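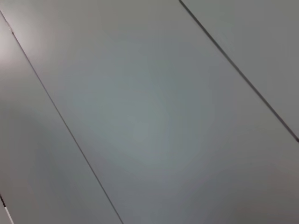
Household Tech / Galleries

Can a machine do the chores yet? Flat panels, thin seams

Wiping down a flat surface is the job most people name first when you ask what they would hand over to a machine. It sounds like the easiest one in the house. Over the winter we spent time with a small team in Gedham that has been trying to get an arm to do ordinary work in a kitchen and in the back room of a hardware shop. The work on smooth panels took up more of their time than anything else, so this gallery is mostly about that.

The team is led by Birthe Norðdahl, who used to fit kitchens. Cường Vương writes the motion software and Sheena Guthrie runs the tests. They call their setup Lalow. It does three chores at present: wiping, pressing down loose edging, and putting light stock back on a low shelf.

Pale grey panels, matte, close up. The dark lines between them are the seams. A plain surface like this gives a camera very little to hold on to. There is no label and no screw to measure from, so the seams do most of the work of telling the software where it is.

The two long seams run parallel, which helps and also causes trouble. If the arm loses its place, one seam looks a lot like the next. Vương's fix is to have it keep a running record of which seams it has crossed. When the record and the camera disagree, it stops and asks for a person.

Light matters too. The middle panel has a soft bright patch with no clear edge, and the tone changes from one end of the surface to the other. To a person that is a bit of glare. Early versions of the software treated patches like it as spills and went back over them until somebody hit the stop button. Guthrie says the present version makes that mistake on 6 wipes out of 200, in a room with the blinds open. With the blinds shut it does better, but people do not clean their kitchens in the dark.

Seams are also where the dirt goes. A person feels a line of grime with a fingertip and pushes harder. Lalow presses with the same force all the way across unless it is told to do otherwise. On a flat run the result is good. Along the joins it leaves a faint line of crumbs or dust about half the time, and Norðdahl does not count those runs as finished.

How long it takes

A person with a cloth needs two minutes for the test counter. Lalow needs nearly 20. A lot of that is looking: it moves, stops, takes a picture, and moves again. Vương thinks the stops can be cut by half. He would not give a date for it.

In the shop

Nilton Usuga owns the hardware shop in Grarnberg where the shelf tests are done. He lets the team in on Wednesday mornings before he opens. His view is that the arm is useful for the dull end of the day, when the shelves need a wipe and his staff want to go home. He would not leave it alone with anything made of glass. He also pointed out that someone has to clear the shelf first and put everything back afterward, and that clearing the shelf is most of the chore.

The team agrees with him on that. Picking up mixed stock is the weakest part of what they have. Boxes are fine. Bags of screws slump and slide, and the arm drops them often enough that the tests are now done over a mat.

What it costs

The arm is secondhand and the cloth holder was made in a garage. Norðdahl puts the cloths and spare pads at $500 for the year so far. She did not want to put a price on the hours.

So, yet?

For one bare, flat surface, with a person nearby, yes, slowly. For a normal kitchen counter with a toaster, some mail and a wet glass on it, no. The next round of tests starts in February and will use a counter with things left on it. Guthrie is choosing the things and has not told Vương what they are.

Words by Elspeth Leckie

Filed under: Home robots, Cleaning, Shop floor

37 shares | 2 comments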